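Section 2: Getting your Fostum 500 knitting machine onto the table

I've set up more of these than I care to admit, and the first half hour decides whether you'll love it or shove it back in the cupboard. So put the kettle on and take your time!

You'll need the main bed, the clamps, the carriage and the little bag of tools (check the bag is marked 2374, as the older tools don't fit).
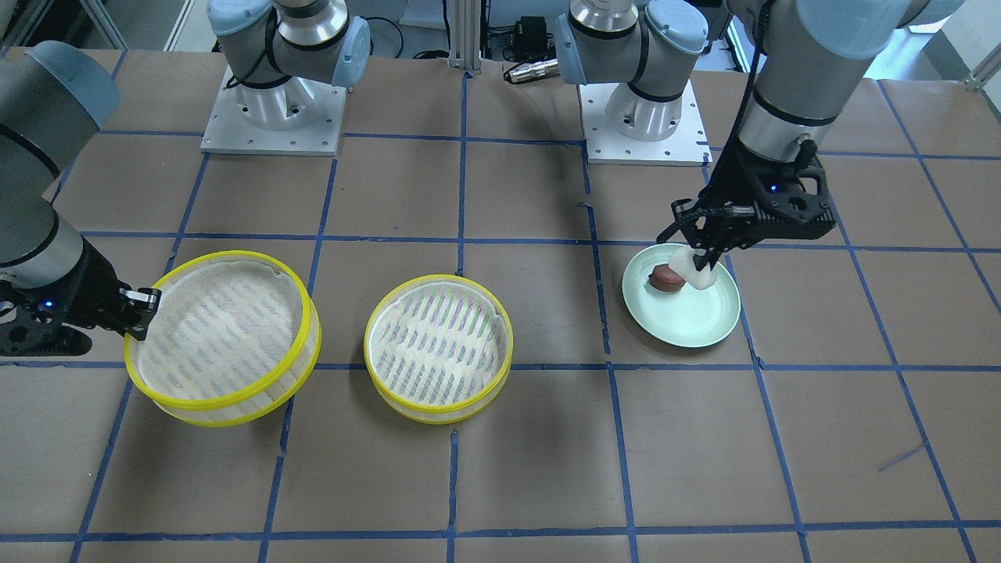

Page 2

1. Pick a table that doesn't wobble. Mine came from a school sale in Erkcombe and weighs as much as a cow.

2. Lift the bed out of its case with both hands under it. Never by the needle rail.

3. Slide the 2 clamps into the slots at the front and tighten them by hand. Stop when the bed stays put - you don't need a spanner.

CAUTION: Keep your fingers clear of the needle hooks. They catch skin as happily as wool. 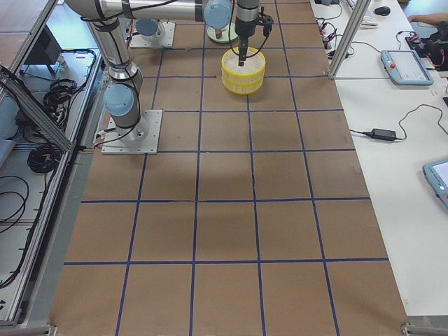
4. Push every needle back to the resting position, using the flat edge of the needle pusher. If one sticks, leave it alone for now and look at Section 4.

5. Set the carriage on the right-hand end and slide it across and back, with no yarn in. It should purr. If it grates, the sponge bar has probably gone flat (Studmont do a decent replacement).

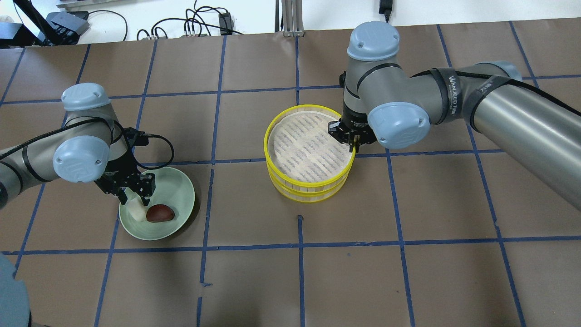

Next comes measuring your tension swatch, which I know you want to skip. Knit it, let it rest overnight, then lay it flat without tugging. I like a marked-out surface for this: brown paper over the table with blue painter's tape running both ways to make a big grid. Tape ends can fray or lift a bit, as a few have there, so rub yours down well or they'll snag the edge of your knitting.

6. Write the stitch count and the dial number on a tag and pin it to the swatch.

NOTE: Eustaquio Cuevas at the Trujillo wool shop swears by washing the swatch first. I do it for anything that's going to be worn, and not for scarves.
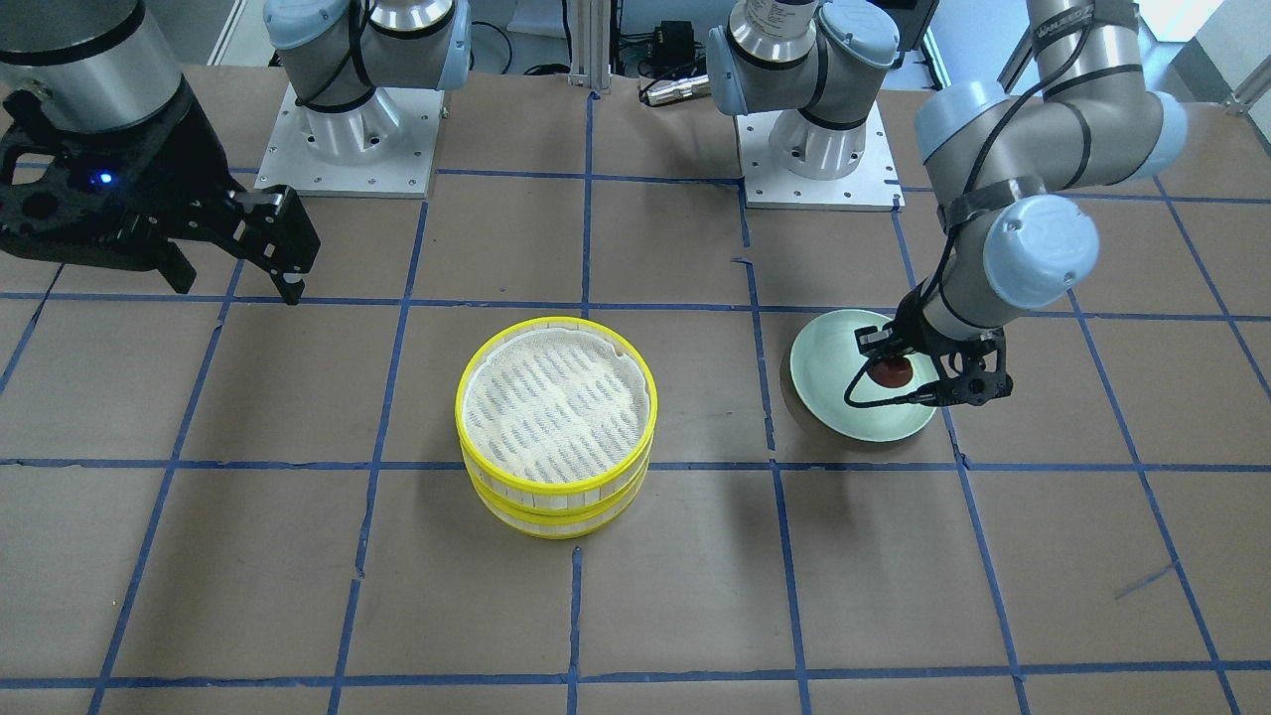 Jaqueline Pacheco

7. Thread the yarn mast last. Take the yarn up through the tension spring, over the top and down to the carriage, then pull gently. It should bend the wire a little and spring back. If the wire doesn't move at all, turn the tension up one notch and try again before you cast on.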